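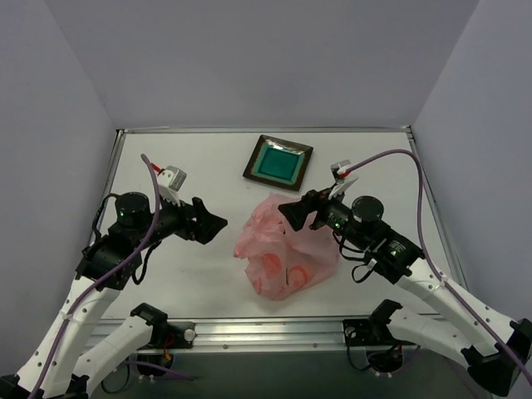 Glaze and Plastic Film: Two Materials From the Kitchen

A kitchen holds hard things and soft things. A ceramic dish is hard. It keeps its shape when you pick it up, turn it over or set it down. A plastic bag is soft. It takes a new shape each time it is touched. The difference comes from how each material is made.

What is a ceramic?

A ceramic dish begins as clay, which is a mixture of very small mineral grains and water. The water lets the grains slide past each other, so wet clay can be pressed into a square, a circle or a bowl. The shaped clay is dried and then heated in an oven called a kiln. At 600 degrees Celsius, most of the water locked inside the minerals has been driven off, and the clay can no longer turn back to mud. Many kilns go much hotter than this to make the dish strong.

What is a glaze?

Glaze is a thin layer of glass on the surface of a ceramic. It goes on as a liquid containing powdered minerals. In the kiln the powder melts, and when it cools it forms a smooth coat. Metals in the glaze give it color. Copper can make green or turquoise. Iron can make brown or nearly black. A potter may use 2 glazes on one dish, a dark one for the rim and a bright one for the center.

What is plastic film?

Most thin bags are made of polyethylene. Its molecules are long chains. A machine melts the plastic and blows it into a wide tube, which is then flattened, cut and sealed. Because the film is so thin, some light passes through it. A material that lets light through but blurs it is called translucent.

Why does a bag stay wrinkled?

A gentle bend springs back. A sharp fold stretches the chains on the outside of the bend, and some of them stay stretched. The mark left behind is a crease.

Try it

Smooth an old bread bag flat with an adult nearby. Crumple it in one hand, let go, and watch it for 8 seconds. Part of it will open again. Flatten it and look for the creases that remain. Keep the bag away from your face and from younger children.

Words to know

Kiln: an oven for heating clay.
Glaze: a glassy coat on a ceramic.
Polyethylene: a common plastic used for bags.
Translucent: letting some light through, but not a clear view.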